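How do I stop my dining table from drying out every winter?
Last updated: December

Ravinder Morin
Our heat kicks on and the table goes dull and feels rough by the holidays. I've been wiping it with lemon spray from Zako, which smells great but does nothing! The finish is oil, I think — the store in Sorside wasn't sure. Do I sand it first or just oil over it?

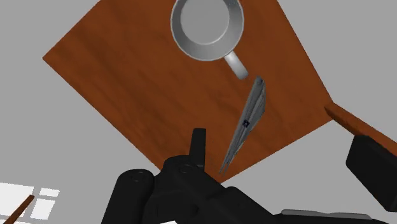 Warm grain, with a pan up near the top

seixas_mom
Don't sand the whole thing!! Wash it with a little dish soap, let it dry overnight, then do 2 thin coats of oil and buff with an old T-shirt. If it's still rough, go over it lightly with 2000 grit, always with the grain.

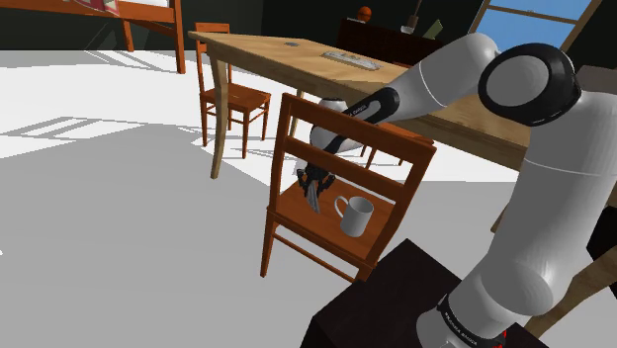
Humidity matters more than oil, in my experience. Mine sat at 28 percent all last winter and the joints started to open, so I got a small humidifier and keep it in the room now. Do the chairs while you're at it — those upright slats in a chair back like the reddish-brown one are a pain, so use a narrow brush.

Etitz
just use a tablecloth lol. had mine for years

Related
Getting white rings off wood
Oil or wax for a kitchen table?
Wobbly chair legs, easy fixes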